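Start with the floor. Everyone starts with the couch, then the lamp, then the rug, and by then the floor is whatever was there when you signed.

Apostolos Kourkoulas did it the other way around. Bought a narrow house on the edge of Travville, moved in with a mattress and a kettle, and spent the first month on his knees with a tape measure. No furniture till September. "I wanted to see it bare," he told me. "You put a table down, you stop looking."

What he wanted was pale. Not white, white is for dentists. He went through five samples and taped them to the kitchen wall, which is the wrong place to judge a floor but he was tired. The winner was a big square in a shade the Wanyama showroom calls Orkness. Gray in the morning, almost blue by four in the afternoon. The bill for the whole downstairs came to $3,649 and he still winces a little when he says it. He'd budgeted 2000.

Then the lines. Thin ones, a shade darker than the squares. His installer, from a two-man outfit called Fukine, pushed hard for a matching color and lost. Kourkoulas likes to see where one square stops and the next one starts. So do I, after an afternoon over there in my socks. Stand at a corner of the room and the seams all run off on the diagonal, and the place feels a good deal longer then it is.

Upkeep is dull. Dry mop in the morning, damp mop when he remembers. Specks show. He has stopped chasing every one of them, mostly. Shoes off at the door, no exceptions, the plumber grumbled.

And still hardly any furniture! A chair is coming. Maybe a bench. He keeps sending me links at midnight and then changing his mind by breakfast.

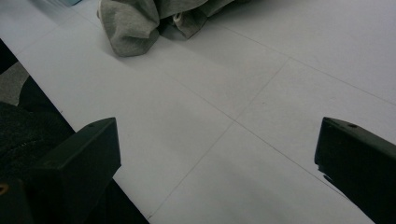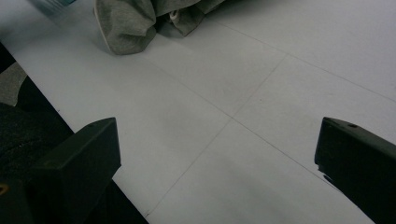

Big pale squares, thin gray lines, a few specks.

## Before you order

- Get two full-size squares, not the little chips. Lay them side by side and leave a gap for the line.
- Look at them late in the day as well as the morning
- Ask for the line color in writing.
- Buy spares. Put them somewhere you'll find them agian.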